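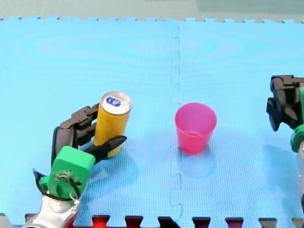

A yellow can and a pink cup on light blue foam tiles.

Home | News | Programs | Contact

4/4/18 — By Oskari Aaltonen

Inedard rolls out foam floors for drop-in rooms

Inedard is thrilled to announce that its soft floor program has now laid 2,942 interlocking foam tiles in neighbourhood drop-in rooms — and there are plenty more to come!

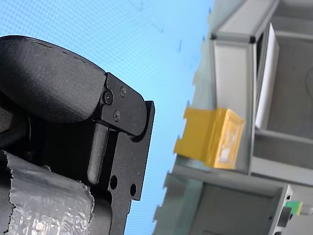 The tiles are light blue with a fine texture, and the toothed edges join without glue. Rooms can start small and add on as they grow, in whatever shape suits the space.

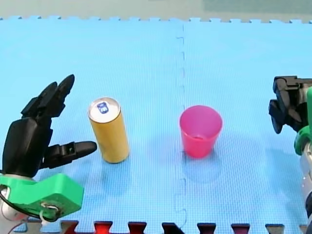 Milošević says the new floor has made snack time a lot more relaxed, with everyone happy to sit right down on the mat, cups and all.

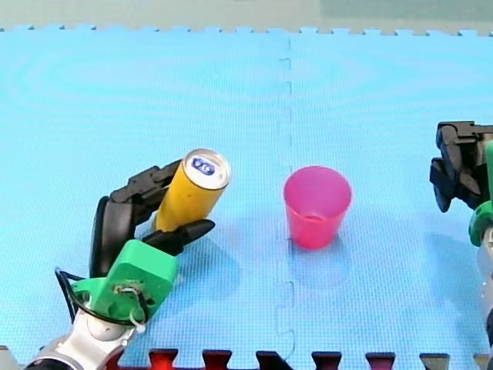 Twelve rooms have signed up so far, and the next 644 tiles go to the Enlow centre in September. Each room also gets a set of plastic tumblers in cheerful colours, so there's something to pour a cold drink into on opening day.

To ask for tiles, contact the Inedard programs desk.

Last updated: 4:10 pm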